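Prilby Odd Phenomena Group
Minutes of the October meeting, upstairs room, Plonow

Lights over Brannigan reservoir. A member reported 12 orange lights moving in a line. Others thought sky lanterns far more likely – there was a wedding in Skikach that night. No compass bearing had been noted, so there was little to check. Left open.

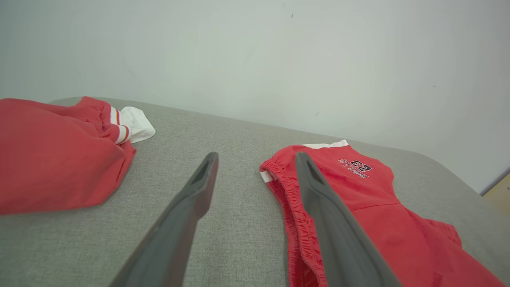

2 min read

The humming at Skikach. A 70-second recording was played twice. Half the room heard a low note; the rest heard traffic. The claim that 1000 residents are affected has no source and will not go in the newsletter until one is produced.

Proposed night watch. Agreed for a Monday, weather permitting, on condition that times and directions are written down as they happen. The chair doubted anything would come of it.

Any other business: key to the upstairs room still missing.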